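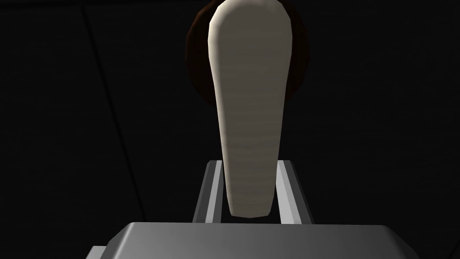 Computer rendering of a gripper finger, with a dark brown round object behind it

How to Request an Official Proclamation or Public Message from the City of Clurnell

The Office of Civic Affairs issues proclamations and public messages on behalf of the City Council. These documents mark national and international observances, recognize the work of community and faith organizations, and restate the city's commitment to equal treatment for all residents. This page sets out the steps for making a request, the wording the Office will accept, and the arrangements for having a document read in public.

Residents of Stekville should apply to their own town clerk. Requests that concern both Clurnell and Stekville are covered under Joint Requests, further down this page.

Before you begin

Decide which kind of document you need. The Office issues three, and the form asks you to choose one.

A proclamation is a formal declaration by the Council that a certain day, week or month will be observed in the city. It carries the city seal and is entered in the Council record.

A public message is a shorter statement from the Council to residents. It is most often used on religious holidays, on days of remembrance, and at the opening of public events. It is printed on city letterhead without the seal and is not entered in the record.

A letter of recognition is addressed to one organization or one person. It may be framed and presented, but it is not read at a Council meeting.

If you are unsure, ask for a public message. The Office can change the category after it has read your draft, and you will not have to begin again.

Who may apply

Any resident of Clurnell aged 18 or over may apply. So may any nonprofit organization, school, congregation or neighborhood association that has an address in the city. A business may apply only for a letter of recognition. Candidates for public office may not apply in their own name or through a campaign during the 182 days before an election in which they are standing.

An organization does not need to be registered with the city, but the person who signs the form must be authorized to speak for it. A letter from the organization confirming this should be attached.

Step 1. Check the calendar of observances

The Office keeps a calendar of the observances that Clurnell already marks every year. Human Rights Day, on 10th December, is one of these, and a message is issued for it without any request. If your observance is on the calendar, you may still write to suggest a theme or to ask that a reading take place at your event. Use the short form for this purpose.

If your observance is not on the calendar, use the full form. Observances approved for the first time are valid for one year only. After three approved years, the sponsor may ask the Council to add the observance to the calendar permanently. Such additions are considered once a year, at the February session.

Step 2. Complete the form

Paper copies of both forms are available at the front desk of the Skasham Building and at the Lim District service counter. The forms may also be sent to you by mail on request. Fill in every section. The Office will return a form that has no contact telephone number or no date of observance.

Section A asks for your name, address and relationship to the organization. Section B asks for the title of the observance. Write the title exactly as you wish it to appear, including capital letters. Section C asks for the date or dates. Section D asks whether you would like the document mailed, collected or read aloud.

Section E asks for a statement of purpose. In a few plain sentences, explain why the observance matters to people in Clurnell. Reviewers give more weight to a local reason than to a national one. A congregation that has run a shared meal with its neighbors for several years should say so, and should name the street or hall where the meal is held.

Step 3. Write your draft

Every full request must include a draft of the text. The draft may not exceed 400 words for a proclamation or half that length for a public message. The Office edits all drafts for style and accuracy, and the final wording is the decision of the Council.

A proclamation follows a set pattern. It opens with several clauses beginning with the word "Whereas," each giving one fact or one principle. It then states what the Council proclaims. It closes with an invitation to residents. An acceptable set of clauses might read as follows.

WHEREAS, the people of Clurnell belong to many faiths and traditions, and each of them is entitled to the same respect and the same protection under the law; and

WHEREAS, a city is strengthened when neighbors take part in one another's celebrations and stand beside one another in times of loss; and

WHEREAS, prejudice in housing, in schools and in places of work harms the whole community;

NOW, THEREFORE, the City Council does hereby proclaim the week named above as Good Neighbor Week, and invites all residents to observe it with suitable activities.

A public message has no set pattern. It should speak directly to residents, and it should be easy to read aloud. Short sentences are preferred.

Wording that will be accepted

Drafts may call for tolerance, mutual respect, charity, public service and equal treatment. They may describe the history and customs of a community and may quote a line of scripture or poetry where this suits the occasion. Quotations must be given with their source, and translated quotations should name the translator where one is known.

Drafts may also mention hardship or injustice suffered by a community. State the facts plainly - the place, the year and what took place - and attach a source for each.

Wording that will be returned

The Office will return a draft that does any of the following:

Praises one community by comparing it with another.
Endorses or opposes a candidate, a party or a ballot measure.
Asks residents to give money to a named organization.
Takes a position on a case that is before a court.
Claims to speak for all members of a faith or ethnic group.
Uses the names of private individuals without their written consent.

A returned draft is not a refusal. The reviewer will mark the sentences concerned and suggest other wording. You will have nine days to send a corrected version, and your request keeps its place in the order of review during that time.

Step 4. Submit the request

Deliver or mail the form, the draft and any attachments to the Office of Civic Affairs, Skasham Building. Full requests must arrive at least 38 days before the date of the observance. Short forms may arrive up to two weeks before. There is no fee.

Please do not staple the pages. Write the title of the observance at the top of each sheet, and keep a copy for your own use. Attachments will not be sent back.

Step 5. Review

A reviewer will read your request and may telephone with questions. Proclamations are then placed before the Council for a vote. Public messages and letters of recognition are approved by the Office and do not require a vote.

You will be told of the decision in writing. If a request is declined, the letter will give the reason. You may ask once for the decision to be looked at again, provided that you do so in writing and address the reason given.

Arranging a public reading

Proclamations may be read at the opening of a regular Council meeting. The sponsor may bring guests and may speak for up to three minutes after the reading. Remarks should stay close to the subject of the proclamation. Please tell the Office in advance if a speaker will use a language other than English, so that an interpreter can be arranged.

A Council member may also attend your own event to read a proclamation or message. Attendance depends on other duties and cannot be promised. If no member is free, a person chosen by the sponsor may read the text. It must be read in full and without changes.

Seats near the front of the Council chamber are held for guests who use wheelchairs or who need to see a sign language interpreter. Ask for these when you confirm the reading.

Joint Requests

Where an observance will be held in both Clurnell and Stekville, submit one form to each municipality and write "Joint" beside the title in Section B. The drafts must be identical apart from the name of the municipality. Each council votes separately, and approval by one does not bind the other. If only one approves, the document will be issued in that place alone.

Events held in the Lim District are within the city limits and do not need a joint request.

Using the document afterward

Sponsors may copy a proclamation or message, print it in a program or newsletter, and display it in a public place. The city seal may not be lifted from the document and used on other material. The text may be translated, but the translation should carry a note that the English version is the official one.

Replacement copies can be requested at the front desk of the Skasham Building. Give the title of the observance and the year in which the document was issued.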